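4 Care and Cleaning of the Zondstead Folding Table

This section applies to the Zondstead table in both lengths (1060 mm and 676 mm). Read it in full before the first cleaning. For assembly and leveling, refer to Section 3.

4.1 Before cleaning

1. Clear the tabletop and switch off any lamp clamped to it.
2. Check that both leg locks are closed. The red tab must not be visible.
3. Fold a clean towel and place it within reach.
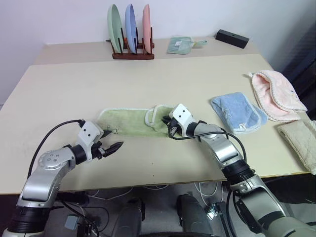 Figure 4-1. Green towel on a light beige tabletop.

CAUTION: Do not use scouring pads, steel wool or powdered cleaners. Damage to the surface finish caused by these products is not covered by the Clistolis warranty.

4.2 Routine cleaning

1. Add one capful of Flalline surface soap to 300 ml of lukewarm water.
2. Dampen a cloth in the solution and wring it out well.
3. Wipe the tabletop from the hinge toward the outer edge. Do not allow liquid to collect along the hinge.
4. Rinse the cloth in clear water and wipe again.
5. Dry the surface with a soft towel.
6. Leave the table open for 30 minutes before folding it.

NOTE: Cloths of a strong color may release dye when first used. Wash them separately before they are used on a light tabletop.

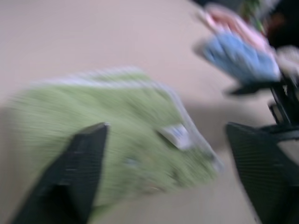

Figure 4-2. Soft green material on a pale surface.

4.3 Stains

Ink and coffee should be treated on the day they occur. Lay a damp cloth over the mark for a few minutes and then repeat the steps in 4.2. If the mark remains, use the Bayram stain stick supplied with the table. Test it first on the underside.

4.4 Hinges and leg locks

1. Brush dust from the hinges once a month.
2. Apply one drop of light oil to each hinge pin. Wipe away any excess.
3. Open and close each leg lock twice. A lock that does not click must be replaced before the table is used again.

Replacement locks are listed in Section 6, Spare Parts.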